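Demo Days at Carnwood — FAQ
Updated February 2021

What am I signing up for?
Showing a robot how to do house chores. You drive, it records, we train on it later. Sessions are run by Prelis at the Carnwood workshop.

Do I need experience?
No. Most people get the hang of it in 11 or so tries. Gamers a bit quicker, not always.

By hand or by remote?
Both. By hand — you hold the arm and move it through the job. Remote — you sit at the desk with the controller and watch the wrist view. Door jobs we do remote, folding by hand.

How long is a session?
52 minutes, then a break. Please take the break.

What counts as one demo?
Start pose, task, back to start pose. If you forget the start pose we have to bin it.

I bumped something. Do I delete it?
No!! Press the yellow key and keep going. Bumps get tagged and we sort them after. Only stop if the arm is straining or somebody walks in close.

Can I go faster?
Slower please. Jerky moves are the main reason demos get thrown out. We had 532 laundry demos at the end of January and too many were rushed.

What's the laundry task exactly?
Open the washer door, pick the item out of the basket, put it in, close the door. Soft toys are fine, they're on the list with the towels. Come up to the door from low down, fingers together, and line up on the handle side before you open them.

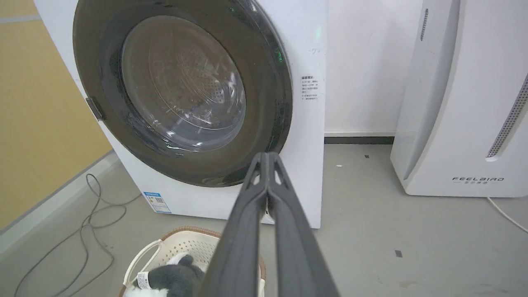
Don't pull straight back on the handle either, follow the arc of the door. If you loose sight of the handle in the wrist view, back off a bit and come in again. That's still a good demo.

Why does the arm lag?
Usually the network. Tell the desk if its more than a blink.

Is Győri the same program?
Same software, different arms. Your login works at both, your saved settings don't. Vondthorpe is closed for now.

Do I get paid if my demos are rejected?
Yes. Paid by session. Timesheets in within 5 days.

Parking?
Out back, not in the neighbour's spots.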